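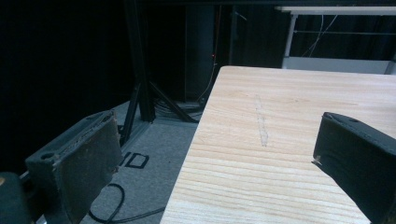 Which boards are covered by this data card?

Pale, blond boards with a visible grain, kept indoors and used as a plain work surface. Painted boards, glass and stone are left out.

Trirkach Board Surfaces: README

Summary

Trirkach is a set of written condition notes on light-coloured wooden boards. Each note covers one board on one occasion and records the grain, the edges, the corners and any marks on the face. The notes were written by Minttu Kemppainen and checked by Aldo Orlandini. The current release is dated June 2022 and holds 1015 notes on 347 boards.

What is in the folder

notes.csv has one row per note.
boards.csv has one row per board, with its length, width and thickness in millimetres.
terms.txt lists the words used for marks and what we mean by them.
changes.txt lists corrections since the first release.

Fields in notes.csv

board_id: matches the same field in boards.csv.
grain: straight, wavy or mixed. Knots go in the remarks.
tone: the main colour of the face, in plain words such as tan, pale or pinkish beige. Where stripes differ, the main colour comes first.
corner: square, rounded or chipped. The worst corner decides the entry.
mark: none, scratch, raised line, dent or stain.
mark_sure: y or n. See the next section.
remarks: free text, often blank.

Scratches and raised lines

A thin whitish streak across the grain can be a shallow scratch or a raised line, and the two look much alike from above. The writer was asked to run a fingernail over it before filling in the field. If that was not done, the first guess stays in the mark field and mark_sure is n. Please don't merge these rows with the sure ones. An earlier draft did, and the scratch total came out too high.

Streaks that run with the grain are only recorded if they can be felt.

How the boards were kept

Boards from the Josier store lay flat on shelves. Boards from the Ruotsalainen store stood on their long edges until August, when they were moved to the same kind of shelf. Edge dents are more common in the second group. The store field in boards.csv tells them apart.

Faces were wiped with a dry cloth before each note. No oil or wax was put on during the work. Some boards had been oiled earlier and we have no record of which.

Known problems

Tone was judged by eye under the ordinary room lights and should be treated as a loose guide.
The underside was never noted.
There are 3 boards with no thickness given.
Remarks from the first weeks use "line" for both scratches and raised lines. We left the wording as it was.

Use

The files may be copied and changed for any purpose. Please name Trirkach and the release you used. Corrections go to Minttu, with the board_id and the row as you think it should read.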